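Kapitel 11
Schmuck als Ware: Was der Preis am Handgelenk verrät

Wer an einem Dienstag durch die Fußgängerzone einer mittelgroßen Stadt geht, kommt an mehr Schmuck vorbei, als er in einem Leben tragen könnte. Das meiste davon liegt in Schaufenstern und wartet. Für die Betriebswirtschaft ist dieses Warten der eigentlich interessante Zustand: Schmuck verdirbt nicht, er wird auch nicht schlecht, er wird nur unmodern. Und das dauert so lange, dass viele Händler es erst bei der Inventur bemerken.

Das vorige Kapitel behandelte Güter, deren Preis sich halbwegs brav aus Material, Arbeit und Aufschlag zusammensetzt. Beim Schmuck kommt man mit dieser Rechnung nicht weit. Ein Armreif für 12 Euro und einer für 1340 Euro erfüllen denselben Zweck, sofern man von einem Zweck überhaupt sprechen will. Beide halten keinen Ärmel fest und zeigen keine Uhrzeit an.

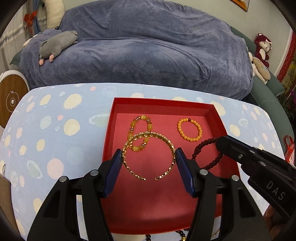

11.1 Modeschmuck und Echtschmuck

Der Handel zieht zwischen beiden eine Grenze, die Käuferinnen und Käufer regelmäßig übersehen. Ein goldener Farbton sagt über den Goldgehalt ungefähr so viel aus wie ein weißer Kittel über das Medizinstudium. Maßgeblich sind Legierung, Auflage und Stempel, und der Stempel ist klein.

Unser Fallbeispiel ist die Firma Nidetico aus Prustdale, deren Sortiment über 1449 Artikel umfasst. Den größten Teil des Umsatzes bringen, wie fast überall, die unauffälligen Stücke. Die prächtigen stehen vorn im Fenster und sorgen dafür, dass jemand hereinkommt und etwas Unauffälliges kauft. Im Rechnungswesen gelten sie als Vorräte, in der Praxis sind sie Werbung -- ein Widerspruch, mit dem die Buchhaltung seit jeher in Frieden lebt.

Im ersten Abschnitt klären wir die Begriffe Karat, Feingehalt und Vergoldung. Danach folgt die Kalkulation des Verkaufspreises, einschließlich jener Rabatte, die schon vor der Eröffnung des Geschäfts feststanden. Die Bilanz von Nidetico finden Sie im Anhang. Legen Sie einen Taschenrechner bereit, für Aufgabe 3 auch etwas Geduld.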